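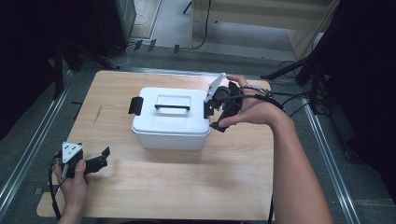

Nine seasons at the top of the track: a hut warden talks

She answers the door with flour up to her elbows and says I'm early. I'm not, the tractor was quick. Anyway. Tea first, then questions, and she keeps working all the way through so some of this was shouted over a mixer.

The Narkska hut sits at 942 metres, above the last trees, with 171 steps cut into the slope between the end of the track and the front door. She has run it for nine summers. Before that she cooked in a school. "Same job," she says. "Wet coats, everyone hungry at once, someone crying about a sock."

It sleeps 28 if people are friendly. Opens in June, shuts when the water freezes. Last season she did 284 dinners on her own before the first helper turned up, and she remembers the number as she was writing it on the back of the pantry door in pencil, partly out of temper. It's still there.

What do people get wrong about the job? "They think it's the views. I see the view when I take the compost out." Most days start at half past four. Porridge on, bread out, boots moved off the stove rail where they've been told not to put them. Walkers gone by eight if the weather's good. If it isnt good they sit there all morning and want toast.

"Rain is harder than a full house. A full house goes to bed."

The stove is a Bravetti, older than she is, carried up in pieces. It has two moods. She won't hear of replacing it and got quite sharp when I asked. There's a gas ring for mornings when it sulks. Water comes from a spring into a 2,000 litre tank behind the woodshed, and in a dry August she looks at the tank level before she looks at the bookings. No showers then. "They get a bowl and a flannel and they can moan to each other."

Supplies. This is what I'd come to ask about really, as I could not see how anyone feeds 28 people a night with no road. Isaksson, the haulier down in Nirkora, brings a trailer to the track end once a week. From there it's backs and a hand winch. Potatoes, flour, onions on the winch. Eggs by hand, always, "and always by me".

She plans the menus in winter at her sister's kitchen table. Seven dinners, repeated, and a soup that is whatever's left. Lentils twice a week. People write to her for the lentil recipe and she sends it and they write back that it doesn't taste the same. "Well no. They've not walked up here." 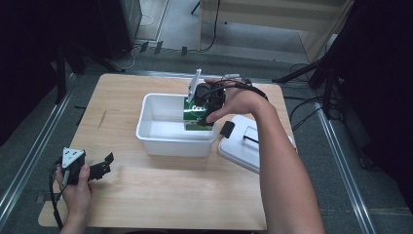

Packing the dry stores is a whole evening's work and she does it with the radio on. Everything that can go soft, or be got at by mice, goes behind a lid. She doesn't own anything clever, she says, plain white plastic does the job, and cartons go in standing up near the rim, the way the green one is, so the next can slide in alongside. Tea, rice, oats, the chocolate she hides from the helpers. Labels are masking tape. She lost a whole month's sugar to damp in her second year and still talks about it like a bereavement.

And mice? "One. There's always one. I've stopped taking it personally."

Money comes up, she'd rather it didn't. The hut belongs to a walking club, she gets a wage for the season and keeps what she makes on cake. Cake does well. Plum mostly, apple when the plums run out. In a wet week she sells hardly any and eats a lot.

Does she get lonely? Long pause, mixer off. "October, a bit. You get two people, and they whisper. I don't know why they whisper." She reads then. Thick books, from a shelf of things other people have left behind, so a lot of thrillers with the last page missing or tea on it. She makes the endings up.

She wants to do one more summer after this one. She said that last year too, according to the helper, who was peeling carrots and listening to every word. Her knees are bad on the steps now, worse going down. There's talk of a proper goods lift. She has been hearing about teh lift since she started.

Would she come back as a guest? "And lie there listening to someone else burn the porridge? No."

Then the first walkers of the afternoon were at the door, dripping, asking if there was cake. There was. I carried the plates.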